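Chapter 7
When the Grip Goes Wrong

Faults are the best teachers in this whole subject, and I have been looking forward to this chapter since I started the book! Up to now our robots have behaved. They reached the point they were told to reach, closed, lifted and went home. From here on they will drop things, squeeze things and lean on things they should have left alone, and we shall learn a great deal more from them.

We begin with the Konddale stoppage. The Konddale workshop takes old desktop computers to pieces so that the parts can be used again. In April its memory-removal job, which had gone through 3,000 cycles without complaint, halted with a force alarm. The arm had come down 2 mm to one side of where it should have been, and one finger had landed on the edge of a memory slot. The slot cracked. The arm stopped, just as it was meant to, and the board went in the scrap bin. 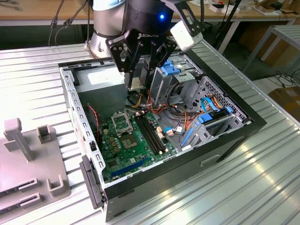
Afroza Wanigasekara wrote in the fault log that the alarm was the least interesting part of the day, and that she wanted to know why the 63 cycles before it had all shown a slightly higher force than usual without anyone being told.

What a good question that is. The force readings had been creeping up the whole time. Each one was under the limit, so each one was passed as fine, and the limit was the only thing the program ever looked at. A fault like this is called a drift fault, and you will meet it everywhere once you know its shape — in grippers, in conveyors, in the brakes of a bicycle.

The cause was a fixing screw that had worked loose under the table, letting the work shift a little with every push. The Gedby team, who ran the same program on a stiffer table, never saw the fault at all.

Look at how little room there is for error in a job of this kind. Metal walls, cables and a drive cage all crowd the space where the fingers have to go.

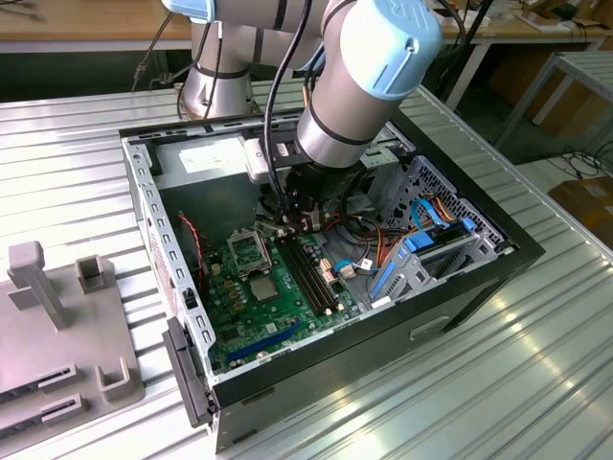 A limit of 30 newtons had been set for the downward push, and it was a sensible choice for protecting the arm. For a thin plastic slot it was far too generous. So we have two separate weaknesses, a limit chosen with the wrong part in mind and a trend that went unread, and either could have been put right in an afternoon.

In section 7.1 we sort faults into sudden, drifting and intermittent. Section 7.2 works through the Konddale force log line by line (have some graph paper ready, it is well worth plotting by hand). Section 7.3 turns to people near the machine, and to what a protective stop does and does not promise you.

Key words for this chapter: drift, force limit, protective stop, fixture, near miss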